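Célula Floton

A Floton é uma célula robótica da oficina Prultoreo dedicada à desmontagem de computadores de mesa. Seu ponto alto é a garra de dedos longos e estreitos, perfurados em toda a extensão, capaz de trabalhar entre cabos SATA e gaiolas de discos!

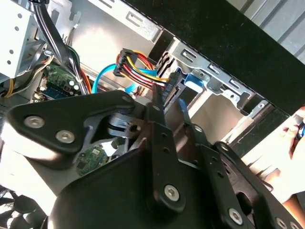
A manutenção, criada por Kaisu Manninen, começa pelo reaperto dos parafusos sextavados e pelo alinhamento dos dedos. Depois, 3 aproximações lentas a um conector conferem a calibração, refeita a cada 125 gabinetes. Um jogo de dedos dura mais de 700 ciclos, marca notável para peças tão finas.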